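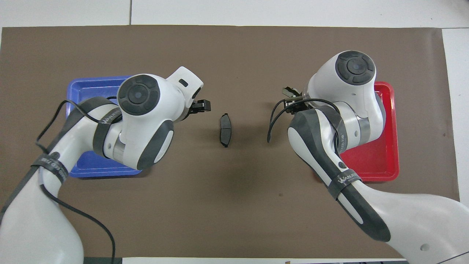 Brake pad questions I get all the time

I do brakes out of a two-bay garage in Lemville, and I sort and resell take-off pads on the side. People write in with the same handful of questions, so I finally typed the answers up. If yours isn't covered, send me a note – I read everything, just not fast.

How do I tell if a pad is worn out?

Look at it from the side, never from the face. From the side you've got the metal backing and the friction material sitting on top of it, and what you care about is how much of that second layer is left. When the friction is down to the thickness of the backing plate, I start shopping. If it's thinner than that, I don't put it back on the car. Check both ends too! Pads love to wear in a wedge, and the fat end will fool you.

Do I really need to replace all 4 on an axle if only one looks bad?

Yep. I know, I know. You want the same grip on both sides of the car, and a new pad next to an old one won't give you that. But also go find out why that one pad wore faster. Usually it's a sticky slide pin or a caliper piston that doesn't want to go home, and if you skip that part you'll be back under there in January doing it in the cold.

Why do you lay down brown paper?

Habit I picked up from Yaqin Shi, who taught me most of what I know. Brake dust gets into everything, and with paper you fold the whole mess up and toss it. It also keeps greasy fingerprints off the bench, and a dark pad is easy to spot on it. I buy it on a roll and don't bother getting the wrinkles out. Please don't blow the dust off with compressed air, though. Wipe it down with a damp rag and keep it out of your lungs.

What's with the blue tray and the red tray?

Blue is keep, red is scrap. Every pad starts out on the paper between the two, gets looked at by itself, and then goes one way or the other. I used to make piles and I mixed them up more than once (sorry, Haiyan Jiang, if you're reading this). Any two colors will do – just write down which is which if somebody else is going to be sorting with you.

What puts a pad in the red tray right away?

Cracks that run to the edge, chunks missing, friction material lifting off the backing, or anything soaked in oil or brake fluid. I don't try to clean a contaminated pad. I've seen people bake them, torch them, scrub them with who knows what, and I wouldn't drive behind any of those cars. Light rust on the edges of the plate is fine. Flaky rust creeping under the friction is a no.

Is a shiny, glassy pad ruined?

Not always! That's glazing, and it comes from getting the pad too hot, often from riding the brake down a long hill. If it's light and there's plenty of material left I'll scuff the face flat with 320 grit paper and re-bed it. If it's deep or there's a burnt smell that won't go away, into the red tray.

Can I mix up the inner and outer pads?

On plenty of cars you can't, and the car will tell you about it by squealing. One pad may have a wear indicator tab or a different clip. Take a picture before you pull anything apart, then lay them out in the order they came off. The curve on the pad helps you keep top and bottom straight, too.

How do you bed in new pads?

Quiet road, nobody behind you. I do a string of medium slowdowns from moderate speed without coming to a full stop, then drive for a while with as little braking as I can get away with so everything cools off. Some pad makers want it done their own way, so read the sheet in the box first. For the next 200 miles I take it easy and leave extra room.

Do you sell used pads by mail?

Only in matched sets, and only the blue tray ones. Singles I'll hand over for free if you're restoring a caliper and want something for test fitting. Ask for me or Rongrong Hao at the counter.

Can I drop off my old ones?

Sure, any brand, any condition, no need to clean them. Bag them up so the dust stays put and write the car on the bag. The metal backing goes to the scrap yard with our old rotors, and they come by every 2 weeks.

Last updated 09/06/2021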